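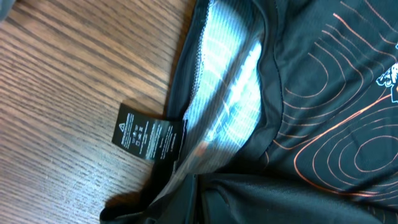
*Photo: Clamow*

**Rimine portable PA**

Powered speaker for small gigs, buskers and community halls. Suits crowds of up to 300. Comes with 2 mic inputs, a line input for keyboard or laptop, and a padded cover. The handle is on the left side, grey or black. Stand sold separately.

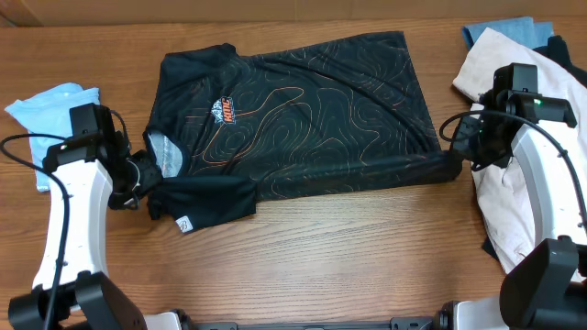 *Short-sleeved shirt, contour print*

The back panel has a colour-coded volume dial for each channel and a shared tone control. Plug in with the power switch off. Output can be linked to a second Rimine or to the Varnuno sub.

Battery model runs a full evening set at moderate volume. Recharge before storing. Warranty is 2 years, parts and labour. 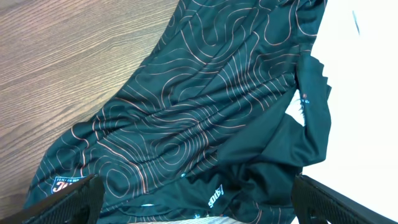
*Contour lines on dark fabric*

Hire is available from our Do Street counter. Insured value for hire is $4000 per pair, cables included.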